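# Perguntas frequentes — aluguer de bicicletas Sustari

Recebemos muitas perguntas por correio e ao balcão. Juntei nesta página as que aparecem mais vezes. Unnur Lund

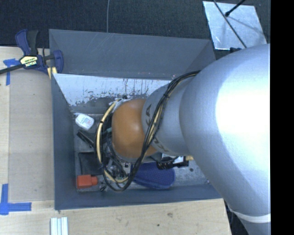
**Quanto tempo antes devo reservar?**

De outubro a maio, um dia antes é suficiente. Em junho, julho, agosto e setembro pedimos que reserve com 5 dias, principalmente se o grupo tem mais de três pessoas ou se precisa de uma cadeira para criança.

**Posso levantar a bicicleta sem reserva?**

Pode, se houver alguma livre do seu tamanho. De manhã cedo a escolha é maior. Depois das onze horas já saíram quase todas as bicicletas de quadro pequeno.

**Quanto custa?**

A bicicleta de cidade custa 14 euros por dia e a de estrada de terra custa 18 euros por dia. O preço inclui o capacete, o cadeado e uma câmara de ar de reserva. A partir do quarto dia seguido fazemos um desconto, que é calculado no momento do pagamento.

**Qual é a diferença entre os modelos Arnero e Pilkington?**

O Arnero é a nossa bicicleta de cidade: guiador alto, selim largo, guarda-lamas e porta-bagagens. O Pilkington tem pneus mais grossos e mais mudanças, e é o que aconselho para o caminho da barragem. Para quem vai só até à praia e volta, o Arnero chega muito bem.

**Como escolho o tamanho?**

Diga-nos a sua altura na reserva e nós preparamos o quadro. Se está entre dois tamanhos, experimente os dois no pátio antes de sair — a diferença sente-se logo nos joelhos. O selim ajusta-se sem ferramenta, com a alavanca debaixo dele. Peço apenas que não passe a marca de limite do espigão.

**É preciso deixar caução?**

Sim, bloqueamos 50 euros no cartão por cada bicicleta. O valor é libertado quando a bicicleta volta, mas alguns bancos demoram uns dias a mostrar isto na conta. Não guardamos documentos de identidade.

**O que faço se tiver um furo?**

Na bolsa debaixo do selim estão a câmara de ar, dois desmontas e uma bomba pequena. Se não se sente à vontade para trocar, telefone para a loja e combinamos um lugar. Vamos buscá-lo sem custo dentro do concelho, até às 18 horas. Fora do concelho paga-se a deslocação.

**A Prodside é a mesma empresa?**

Não. A Prodside faz as visitas guiadas e nós fornecemos as bicicletas. Para mudar a hora de uma visita tem de falar com eles, porque nós não temos acesso às reservas deles.

**As crianças podem andar?**

As crianças a partir dos oito anos podem alugar uma bicicleta própria, acompanhadas por um adulto. Para as mais pequenas temos cadeiras traseiras e um reboque de dois lugares. O reboque não é permitido no caminho da barragem, onde há passagens demasiado estreitas.

**Posso devolver a bicicleta noutro lugar?**

Por agora só na loja. Na quinta-feira fechamos à tarde; neste dia deixe a bicicleta no pátio, com o cadeado posto na barra de ferro, e meta a chave na caixa do correio.

**E se chover?**

Se cancelar até às oito da manhã do próprio dia, não paga nada e pode marcar outra data. Depois desta hora cobramos metade. Temos capas de chuva para emprestar, mas os tamanhos de criança acabam depressa.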